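Damton library talk, slides 5 to 9: moving the router

Start with the old spot. The router sat on the floor behind the photocopier for years and the back room got next to no signal. Ask who has theirs on the floor at home. Wait for hands.
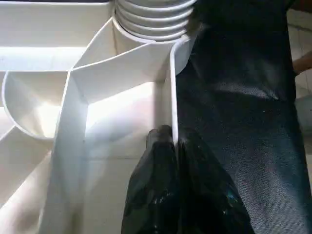
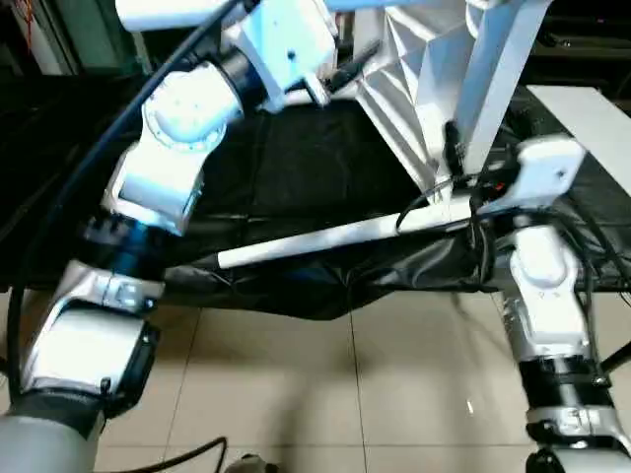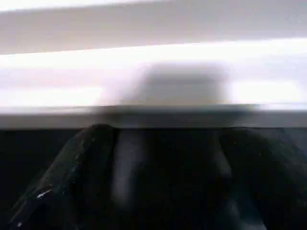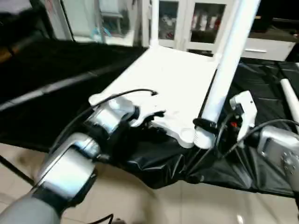

Slide 6. Last picture: the white router on the covered table, antennas up.

Hold it by the sides of the body when you lift it. Leave the antennas alone until it is on its shelf. Ours went up in April and the back room now gets 80.

Leltasell handout is by the door. Break at slide 9.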